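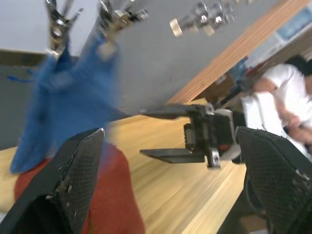 Home > Community Help > Laundry and Cleaning > Machines and Gadgets

Can a machine hang up and put away laundry yet?

Posted by Flor Palomino, 2018-04-21

I run the laundry for a small guest house called Siltside. We have 5 rooms, plus my own family's wash, and the part that eats my day is everything after the washer stops. Washing is fine. Drying is fine for sheets, which go in the dryer. But the small stuff (socks, hand towels, cleaning cloths) gets clipped up on hangers one piece at a time, then taken down, matched and folded.

My brother-in-law works in a parts warehouse and says they have an arm there that moves boxes all night with no one near it. He thinks I should wait a year or two and buy something similar for the back room. I have 2000 dollars set aside for equipment and could go a little over. I was going to spend it on a second dryer.

So is there a machine that can take damp socks out of a basket and clip them up? I don't need it to be fast. If it ran overnight and got most of them done by breakfast I would be happy. It has to work with the hangers I already own, the kind with a row of little clips.

Delyth Edwards

Not one you can buy for that money, no. I did maintenance on packing lines at Trimex for a long time and I still follow this.

The box arm at the warehouse has an easy life. A box keeps its shape. It has flat sides and it goes to a place that doesn't move. A sock has no shape until you pick it up, and then it has a different one every time. The hanger is just as bad. It hangs from one hook, so it swings and turns when you touch it, and you have to keep it still with one hand while the other brings the sock up to a clip. That means two arms that know what the other one is doing. 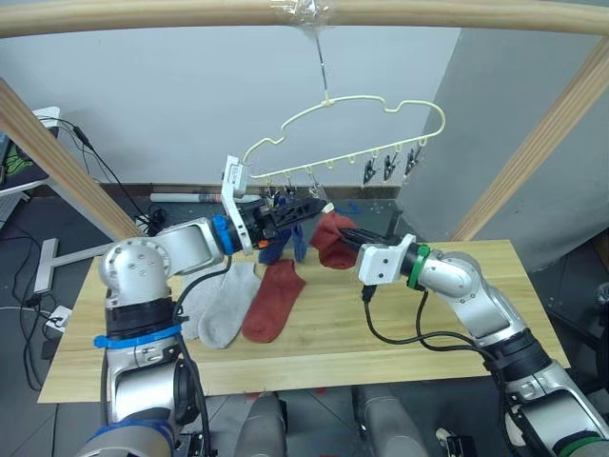
Then there is the clip itself. You squeeze it open, get the edge of the fabric in, and let go, and you do it mostly by feel. Two hard fingers don't feel much. If the fabric is folded over where the arm has hold of it, the clip may catch one layer or four, or nothing. A person fixes that without thinking about it. A machine has to notice first.

People are working on it, and arms can do a good share of these moves under the right conditions. Doing it with every sock in a basket, all night, with nobody to pick up the ones on the floor, is a different job. I would not plan a business around it for now.

What I'd look at:

Get mesh bags and give each room its own, so the matching is done before the wash.

Put your hanging bar at chest height. Most people have it too high, and their shoulders pay for it.

If the socks and cloths can stand it, dry them on low and skip the hanging. Your second dryer is a better use of the 2000 than anything with a motor and a sales video.

koechfan

There was a folding machine at a trade show in December, made by Koech I think. 800 dollars. You still have to feed it each shirt by hand and it did not do socks. My cousin bought one and it's in her garage.

Delyth Edwards

Feeding by hand is the catch with all of those. Plolach had a towel folder for hotels that worked well enough, but one person had to stand there and lay every towel flat on the belt. For a hotel doing 700 towels a day that pays off. For Siltside it won't.

Flor Palomino

Thank you both. I'll go with the dryer. I tried the mesh bags this week and they do help, although the bags come out of the wash in a knot. I'm keeping the clip hangers for the wool socks.
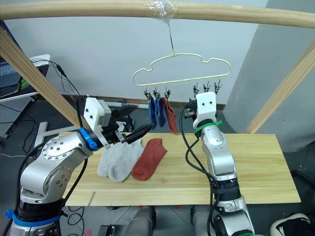 Would a machine do better if the socks were laid out flat for it first?

Delyth Edwards

It would help a lot. Picking one sock out of a tangled basket is a hard step by itself, and laying them out flat with space between them takes most of it away. You would still have the clips to deal with. And by the time you have laid out a whole basket one sock at a time, you've handled every piece already, so you could have hung them yourself. Same trouble as the shirt folder.

koechfan

If anyone wants the one in the garage I can ask her what she'd take for it.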